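Premoldale Residents' Association
Minutes of the general meeting, July
3 min read | 72 shares | 10 comments

The meeting opened at 7:05 p.m. with Melahat Demirtaş in the chair. The minutes of the previous meeting were approved with one correction: under item 4, "storm drain" was changed to "sanitary drain."

1. Water pressure, upper floors

The chair read the report from Karaca, the plumbing contractor. Static pressure at the top-floor risers was below the level specified in the service agreement on both test dates. Karaca attributes the loss to scale in the horizontal main between the meter room and the second riser. The booster pump was tested separately and performed within its rated curve.

Two options were presented. Option A is a chemical descale of the main, with the water shut off overnight. Option B is replacement of the horizontal section, priced at $1,749 for materials with labor quoted separately. A resident of the east wing asked whether a descale would loosen deposits into the individual shutoff valves. Karaca's report does not address this. The chair will put the question in writing, and the vote is deferred until the reply is received.

2. Hot water recirculation

The return temperature at the far end of the loop remains low in the mornings. The balancing valve on riser three was found fully open and has been reset. Readings will be taken at 6:00 a.m. and again at 9:00 a.m. for the rest of the month – the log sheet is on the meter room door. Residents are asked not to adjust the valve themselves.

3. Shared hall

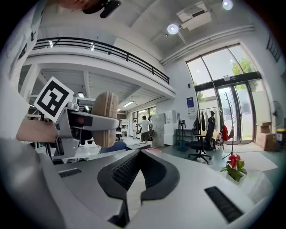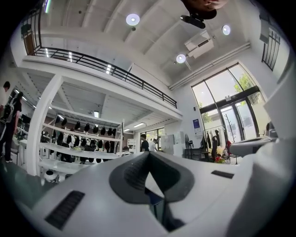

Ceiling lights are visible in both views.

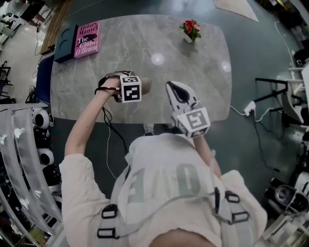 The cleaning contract with Drasidov runs out at the end of the quarter. Drasidov has offered to renew on the same terms, with the stairwell windows moved from a monthly to a quarterly schedule. Members objected to the window change. The chair was instructed to ask for a price with the monthly schedule retained, and to request that floor machines not be used before 8:00 a.m.

The radiator valves in the hall were discussed. Replacement heads are held in storage and will be fitted before the heating season. No expenditure is required.

4. Metering

Claltero submitted a proposal for remote-read water meters. The proposal covers supply, installation and a yearly service fee of $215, billed to the association. It does not state who owns the consumption data or how long it is kept. Members also noted that the sample contract renews automatically unless canceled in writing. A motion to accept was made and withdrawn. A motion to request a revised contract was made, seconded and carried, with two abstentions.

5. Other business

Bicycles without a tag will be moved from the ramp to the rear rack. Tags are available at the office.

The gutter over the north entrance overflows in heavy rain. The downspout was cleared in spring – the chair will ask for the slope to be checked.

The meeting adjourned at 8:40 p.m. The deferred vote under item 1 will be first on the next agenda.

Comments

eastwing_4: Can the Karaca report be posted in full? The test readings matter more than the summary.

R.T.: The 6:00 reading on riser three was skipped twice last week. Please check the sheet.

pipe_dreamer: Option B. We descaled the old main before and were back to a trickle within two years.

Load more comments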